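Scanner Listeners' Corner: Questions We Get About Following Police and Fire Calls in Pronisstead

Filed under: Public Safety / Reader Help

Updated 13 August 2026

We love this page. It started as four questions on a sheet by the newsroom phone, and it has grown every time a reader called in with something we hadn't thought of (keep them coming!). Urmila Mathur answers most of these, with help from Zsófia Szekeres on the overnight desk.

I heard a lot of sirens. Where do I look first?

Try our live incidents page. We post when we have a location and a confirmed type of call: fire, crash, police activity, medical. If it has only been a few minutes, give us a little time. One of us is probably on the phone to dispatch right then, and the dispatchers have other people to talk to first!

Please don't call 911 to ask what's going on. The county's non-emergency line is printed on your water bill, on the back, near the bottom.

Can I listen to the scanner myself?

For fire and medical, yes, and it's fascinating once you get the hang of it. The main police channel was encrypted last July, so you won't hear patrol traffic at home. We can't hear it either. We rely on dispatch, the watch commander, and readers who live close by.

What does "shelter in place" mean, exactly?

Stay indoors where you are, lock up, and keep back from the windows until you hear that it's over. If you're driving and run into a closed street, turn around and find another route. Officers at the tape usually can't escort you home, even if you can see your porch from there, but do ask them where residents are being sent.

How do I get alerts on my phone?

Sign up for the county system, which is called Clurent. You can register up to 4 addresses, so put in your home, your work, your kids' school, and maybe your mom's place. Choose text and voice both. The voice call rings through on many phones when a text would just sit there until morning.

I keep missing alerts. What should I have in the house?

A battery radio, a flashlight, a phone charger that's already charged, and a printed list of numbers. Keep the small stuff together, spare batteries especially, in something you can open in the dark. Readers have sent in some wonderful setups, tackle boxes and sewing tins and all.

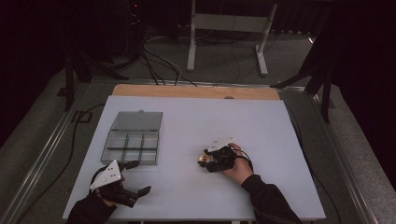
A clear box with six compartments and a lid that opens flat.

Label it, tell everyone in the house where it is, and check the batteries when you change the clocks.

Why won't you name the person who was arrested?

We name adults once they've been charged. An arrest is not a charge, and people do get released without one. We don't name minors, and we don't name victims unless the family has agreed or the name comes out in open court. If charges are dropped, we update the original story and put the change at the top where you'll see it.

Why does the block number in your story not match the house?

Dispatch gives us the hundred block. So "the 700 block of Uvberg Road" covers 760 Uvberg Road and everything near it. We leave it at the block on purpose. The folks next door to a crime scene have had a bad enough night.

Can I get a copy of a police report?

Yes! More people should know how easy it is. Go to the records window at the Jeon Street station with a photo ID and the case number, or the date and location if you don't have a number. If you were involved in the crash or the crime, the first copy is free. Everyone else pays 11 dollars.
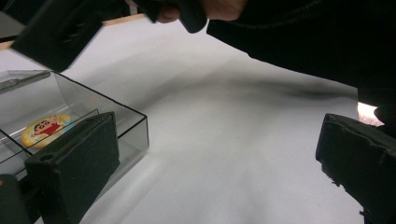 If the case is still open, you may get only the face sheet, which lists the time, place, type of call, and the officer's name. Ask for the full report again once the case closes. You don't have to start over with a new form; the clerk can pull up your old request.

I have doorbell video of something. Who gets it?

Police first. Save the original clip before your camera records over it, and write down whether the clock on the camera runs fast or slow. After that, if you'd like to share it with us, we'd be glad to see it. We'll ask where it was taken and whether we may publish it, and we'll blur neighbors and license plates.

How do I find out what happened in a case from months ago?

Search the court calendar by last name, or write to us. We went back through last year's stories this spring and found 71 that had never had a follow-up, and we've been working through the list ever since. It's been some of the most rewarding reporting we do. If there's one you care about, tell us and we'll bump it up.

Can I come along and see how you do this?

Please do! The newsroom opens its doors one evening a month, and Zsófia gives a terrific talk on reading fire dispatch codes. Bring your questions, even the tiny ones.

Shares: 38

3 comments

porchlight_dee
Did not know the first copy was free. I paid for mine after my fender bender, going back to ask about it tomorrow.

R. on Uvberg
Can you add something on helicopters? We had one over us for an hour and never found out why.

Urmila Mathur (staff)
Great one, R., adding it this week. Send me the night and the time if you remember them and I'll ask.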